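Color at the table – speaker notes
Carys Hopkin
2025-10-16

Slide 1. Wait for the doors to close. Say hello, thank Wojciech Kalinowski for the invitation, and get straight into the soup story.

The soup story: my grandmother served beet soup in white bowls all year, except in October, when the green ones came out. Same pot, same recipe, and every one of us swore the October soup was sweeter! I was maybe eight, and I've been hooked on this question ever since. Ask for a show of hands – who has a favorite mug? Keep your hand up if coffee tastes better in it.

Slide 2. What a color does before the first bite. We learn early that red fruit is ripe and green fruit is sour, and we carry that around with us for life. So a strawberry mousse on a white plate and the same mousse on a black one are two different desserts to most people. (Pause here, let them argue with me in their heads.)

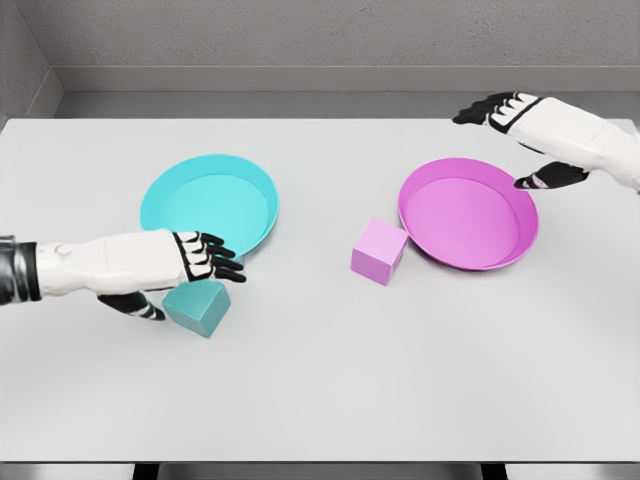 Slide 3. Contrast. This is my favorite part, so don't rush it! Pasta in cream sauce on a white plate almost vanishes, and people tend to serve themselves more of it. Put it on a dark plate and you can see where the heap ends. Same thing matters a lot for older diners with poor eyesight: mashed potato on white china is really hard to find with a fork.

Slide 4. The Kinnunen lunchroom. We swapped the plates for 2 weeks and served 615 lunches, with 125 comment cards back. Read the one about the peas out loud. Be fair here – it was a small trial with one cook, and the weather turned cold in the second week, so the stews would have been popular anyway.

Slide 5. Try it at home. One meal, two plates, eyes shut for the first bite and open for the second. Write down what you taste before you talk to anyone.

Questions. If someone asks about cups, go back to the mug show of hands. Leave the sample plates on the front table so people can handle them on the way out.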